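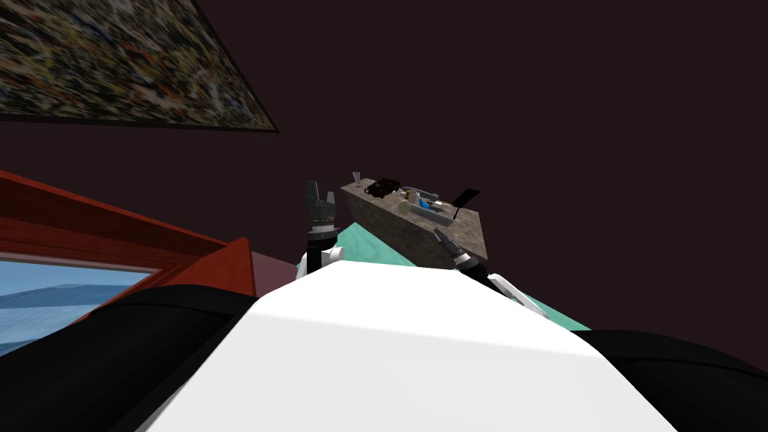 Quick one tonight, kettle's on and I've got a training run going that I don't trust. Mostly notes to myself about the sim pipeline, but a couple of people asked for an update after the last post so I'm putting it here.

Where things are at: kitchen task is running end to end in Vimon. Two arms, one counter, a handful of small things on the counter. Scripted planner on top, Julik underneath doing the inverse kinematics and the collision checks. No learning in the loop yet. I want a boring baseline before I let anything clever near it.

## The head tilt thing

So the head camera comes in rolled. Whole room leans, counter slopes down to the left. I lost most of a weekend to this in August and I'm still a bit sore about it.

The render is fine. The camera pose is fine too, in the sense that it's where the neck joint says it is. What was broken was my perception node, which had a sneaky assumption in it that image up is world up. Wrote it a year ago for a fixed camera on a pole. Forgot all about it. The counter plane fit came back with a normal leaning over sideways, the planner took that normal as gospel, and every approach vector came in crooked. Gripper would go for the glass like it was trying to sneak up on it.

Fix was three lines. Rotate the cloud into the base frame BEFORE the plane fit, not after. Then check the normal against gravity and throw a loud error if it's out by more than 5 degrees. Should of had that check from the start.

I left the roll in, by the way. Could level the head with one joint command but then the bug just goes and hides again.

## Segmentation

Still the weakest bit. From head height the stuff on the counter is tiny. The speckled stone texture makes it worse, brown and grey blotches everywhere, and the dark lumpy thing gets eaten by its own shadow about half the time. The clear glass is what you'd expect from a clear glass. In sim I can cheat and pull ground truth depth, and I did, for a while, and then felt bad and turned on the noise model. Glass promptly vanished.

What I'm doing now:

- colour first pass, which finds the little blue thing every time, bless it
- depth clusters above the fitted plane for the rest
- a "something is probably here" blob for anything with an edge but no depth (this is the glass hack)
- merge, track across frames, drop anything seen fewer than 5 times

That thin black flat thing poking out past the right end of the counter is a good test. The cluster step used to crop everything to the counter footprint, so it kept losing the overhang and then the planner thought there was free space off the end. Drove the right arm straight through it, no complaint. I've padded the crop by 80 mm and now it shows up as an obstacle. Need a proper answer though, padding is just me kicking it down the road.

Also the painting. Splatter all over, every colour going, and my old feature tracker LOVES it. Hundreds of corners on the wall and hardly any on the counter. Masked out everything past the counter's back edge and the tracker calmed right down. Runs quicker as well.

## Planner

Two arms near one end of a counter is a tight spot. They both want the same bit of air. I had them planning together as one big chain and it was painfully slow, some queries never came back at all. Now it's a priority scheme – one arm plans as if it's alone, the other plans against the swept volume of the first. Dumb but quick. Which arm goes first is picked by whoever is closer to its target.

It fails when both targets are close together in the middle. Known problem. The second arm just gives up and returns to ready, which is at least safe. I'd like it to wait a beat and ask again, and that's next on the list after I fix the timeouts.

Numbers from the last batch, same seeds as before:

- 32 runs with the noise model on
- 28 finished without me touching anything
- of the failures, the glass was behind most of them, and one was a timeout in Julik that I can't reproduce

Pretty happy with that. The timeout bugs me more than the glass does. Glass I understand.

One gotcha if you're on the same setup: Julik caches the collision model of the torso on load. The chest on this robot is big and round and the forearms pass pretty close over it, so if you tweak the torso padding and don't clear the cache you get the old shape and a lot of confusing "start state in collision" messages. There's a flag for it. It is not in the docs. `--rebuild-self` and then wait a minute or so.

## Tooling

Moved the logs over to Grurnitz. Mixed feelings. Replay is lovely, you can scrub back and see the plan and the cloud at the same time, and I found the overhang bug that way in one evening. But the file sizes, good grief. Turned off point cloud logging for everything except failures and the disk stopped complaining.

The config is still a mess of nested YAML. I did start moving it over to Kan, got as far as the camera section and then ran out of puff. If anyone has done this with per-seed overrides I'd love to see how you layed it out, cause mine has the same block pasted in four places and I know exactly how that ends.

Little script that's been handy: before each batch it loads the room, moves nothing, and just dumps head pose, plane normal, number of clusters and both gripper poses to a text file. Then I diff it against the last known good one. Takes seconds. Catches an embarrassing amount of stuff, mostly me editing the wrong config.

## Next

- retry for the second arm
- proper fix for overhangs, probably cluster first and work out support after
- try the wrist cameras for the glass, get in close and look from the side
- swap counter textures, see how much of the colour pass survives
- timeouts, ugh

Comments are open again, I'd turned them off by accident when I changed the theme. If you emailed me about the swept volume code, I haven't forgotten, it just needs the swearing taken out of it first. Run's at the halfway mark and hasn't fallen over. Going to bed.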